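Test operators wanted for grip fault trials – Brodthorpe

Kulta is looking for 2 part-time operators to help trace a fault in its laundry pickup robot. In August the gripper began closing late, or closing and reporting a hold with nothing in it. The log shows 442 false holds in 2000 pickups. Nobody was hurt, but home visits are on hold until we find the cause.

You will place clothes on furniture, start each pickup, and write down what the fingers do. One garment at a time, hands clear before the start. The stop button stays within your reach.

No robot experience needed. You should be able to stand for most of a shift and keep tidy notes. Training is paid. Shifts start at 8 a.m. at our Zindeswood Road site – Sunday work is optional.

Apply at the front desk or through the form on our jobs page.

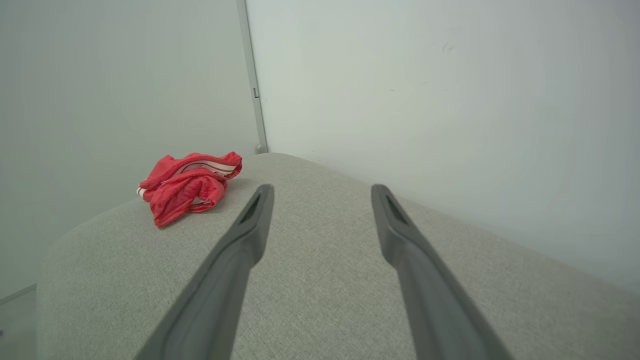 Shi: Does the stop button cut power to the fingers too, or only to the arm? I'd want to know before I apply.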